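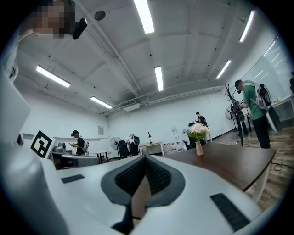
Main room, Hestmont unit, with the dark wood table and the ceiling lights.

Projects > Workspace Grants > Hestmont > Progress report

Report to Pereo, second period
Prepared by Niloufar Salehi, 12 Jan 2023

This report covers furnishing and room work at the Hestmont unit since the first payment. It follows the headings in the grant letter. Items with no change since the last report are left out.

Room
The walls and ceiling are white throughout. We did not box in the beams or the pipes, and the money set aside for that went to lighting. The long fluorescent lights are all connected and on one switch by the door. Timothée Pichon would like them split into two circuits so the back can be used with the front dark. The electrician quoted $281 for this and we have not accepted it yet. The air-conditioning unit near the far wall was serviced in the first week of the period. The filter was changed and the drain line cleared.

Tables
We bought dark wood tables with white legs from Gilbert. Delivery took 34 days against the 11 we were promised, and one top came with a chipped corner and was exchanged at no charge. The tops are heavy and need two people to move them. They have a gloss finish that picks up the ceiling lights, and people who sit facing the back wall have complained of glare. We have asked Gilbert for the price of a matte coat. Until that is settled, we turn the tables so that most people sit side-on to the lights.

Flowers and small items
The line for decoration was small and has been spent. It went on vases and flowers for the tables, one pink vase and one white among them. At least one of the bouquets is artificial and will not need replacing.

Floor and power
The wood-grain laminate is down across the work area and has held up well under the chair legs. Power is the main problem left. There are too few wall outlets, so we run cables and power strips across the floor to reach the tables.

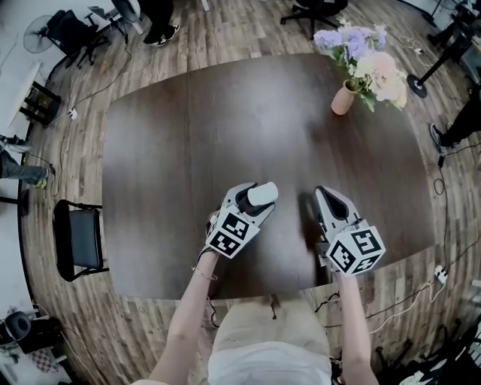
Povport has offered to fit floor boxes, with one day of work in February. The laminate would have to be cut in two places, and we are checking first that this does not affect the floor guarantee. If it does, we will use flat cable covers and return the difference. Either way the loose cables need to be gone before the room is used in the evenings.

Chairs
The black chairs with padded seats are in use. We ordered 11 and all were received. Two needed their bolts tightened.

Next period
Floor power, a decision on the light circuits, and the matte coat if the price is reasonable. We are not asking for a change to the total. Receipts for the tables and chairs went in with the last claim, and the rest will follow with the February one.

0 comments | 2 shares
Contact | © 2023 Hestmont | Back to top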